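The Second Life of the Beige Tower

By the time an office computer reaches Dwight Doucette's bench it has usually been insulted for years. It has been called slow, then called names, then kicked under a desk in the general direction of its power button. Finally somebody buys a new one, and the old one goes to Betholm, where Doucette runs a repair shop called Grato out of a former shoe store. The foot-measuring device is still by the door. Customers put their keys in it.

I spent a Thursday there in June, having brought along a tower of my own that I believed to be dead. Doucette believed I had never vacuumed it. We were both partly right.

His trade is the unglamorous middle of computing. He doesn't build gaming rigs with lights in them, and he won't touch a phone. What he likes is a retired business desktop, the sort a dentist's office buys by the dozen and forgets, because the people who designed it assumed it would one day be opened by someone in a hurry. You can get at things. The memory comes out with a push of the latches. The processor sits in its socket under a metal frame, held down by a lever a child could work, though Doucette would prefer the child didn't.

"People think the chip is the scary part," he told me. "The scary part is what they do with their thumbs." 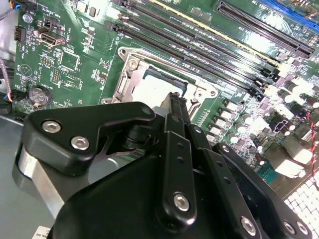 Do you need to replace the coin battery on an old motherboard?

If the clock keeps resetting or the machine forgets its startup settings every time it's unplugged, a new battery is the first thing to try. Most desktops take a common CR2032, sold in drugstores. Turn the computer off and unplug it, note which side faces up, and expect to set the date again afterward.

Doucette changes the battery in everything that comes through, on the theory that it costs less than the conversation he'd otherwise have in a year. My tower got one too. It had been telling me for months that it was the first of January, and I had gotten used to agreeing with it.

Then there's the paste. Between a processor and its heat sink goes a thin layer of gray goo, which dries out over the years and stops doing its one job. Opinions on how to apply the fresh stuff are held with a firmness I associate with barbecue. There are people who spread it with a card, people who draw an X, and people who favor a single dot the size of a pea. Doucette is a pea man. His former partner was an X man, and now has his own shop in Dedarmont.
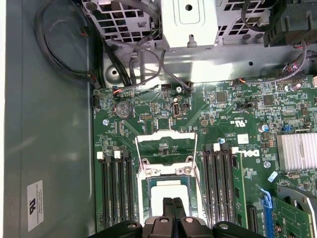
Cables are the other thing. Any fool can unplug them, and I did, with real confidence, while Doucette was on the phone with a customer from Paewai who wanted to know if rice would help. When he came back he looked at what I'd done for a long moment and asked if I had taken a picture first. I had not. He handed me a roll of masking tape and a pen, and said that next time I should label each plug before it came off.

It took us 11 minutes to put right what I had undone in 2. He knew where everything went. I held the flashlight, a job I was allowed to keep for the rest of the afternoon.

The finished machines go on a shelf in the front window, where the boots used to be. A desktop with a cleaned-out case and a fresh drive sells for $225, keyboard included, and Doucette will throw in a mouse if you don't ask for one. His buyers are mostly parents, plus a choir director who has bought three and treats them, he says, like rental cars.

I asked what he did with the ones that couldn't be saved. He pointed at a row of bins under the bench: screws, brackets, fans, memory. Even a dead board gives up its battery holder now and then, and a good case can outlive several sets of insides. He has one in the back on its fourth.

My own tower started on the second try. The first try failed because I had not plugged it into the wall. Doucette charged me for the battery and the paste, waived the labor, and asked me to please buy a vacuum.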